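Shared-use path

A shared-use path is a paved or otherwise surfaced route, separated from motor traffic, that is open to both pedestrians and cyclists and in most jurisdictions to wheelchairs, prams and small wheeled devices. The term is used in Australian and New Zealand practice; North American documents more often use "multi-use path" or "multi-use trail". A shared-use path differs from a separated path, in which the two groups of users are given their own strips by means of a painted line, a kerb or a change of surface.

Width

Width is the main design variable. A path carrying light local traffic may be built narrower than one on a commuter route, where cyclists need room to overtake without leaving the pavement. Clearance is measured separately from width and is kept free of posts, fences and woody planting. Where a path runs beside a wall or railing, the usable width is less than the paved width, as riders keep away from the edge.

Pavement

The most common surfaces are asphalt, concrete and compacted gravel. Asphalt is cheap to lay in long runs and gives a smooth ride, but it is easily lifted by tree roots and tends to ravel at an unsupported edge. Concrete lasts longer and resists roots better; its joints are noticeable to riders on narrow tyres unless they are saw-cut. Gravel is used where traffic is light or where a sealed surface would be out of character, and needs regrading after heavy rain.

A typical asphalt path consists of a prepared subgrade, a base course of crushed rock and a single wearing course. The base is normally carried past the edge of the seal on both sides. Design loading is governed by maintenance vehicles, which are far heavier than any ordinary user.

Drainage

Most paths are built with a single crossfall toward the lower side. A crowned profile is also used, though it is harder to lay on narrow work. On side slopes a shallow swale on the uphill side intercepts runoff before it crosses the pavement and leaves silt behind. Flat sections are prone to ponding, and algae may form on shaded asphalt during winter.

Vodbridge path

The Vodbridge path is a frequently cited case of staged rehabilitation. It was laid as a service track and later sealed to a length of 2766 m. A condition survey by Nazma Pramanik and Grigoris Stefanou recorded 94 defects, of which 41 were attributed to roots and most of the remainder to edge failure. The surveyors recommended root barriers 300 mm deep at selected trees in place of full reconstruction. Evanthia Mitsotakis-Vlachou later argued that barriers of this depth only delay the problem — roots pass beneath them and rise again on the far side — and favoured moving the alignment. 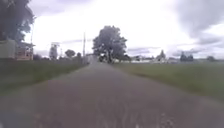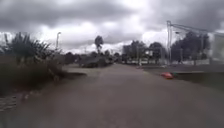
Paved paths under overcast skies.

Maintenance

Routine work consists of sweeping, edge trimming and crack sealing. Grass creeping over the seal can take a noticeable strip from each side if left uncut, and the soil it traps holds water against the pavement. Cracks are sealed in dry weather, commonly in autumn before the wet season in southern regions. Root damage is treated by grinding the raised section, by patching, or by lifting the pavement on a thicker base; cutting large roots is avoided where it would make the tree unstable.

See also: Bicycle boulevard; Footpath; Greenway; Rail trail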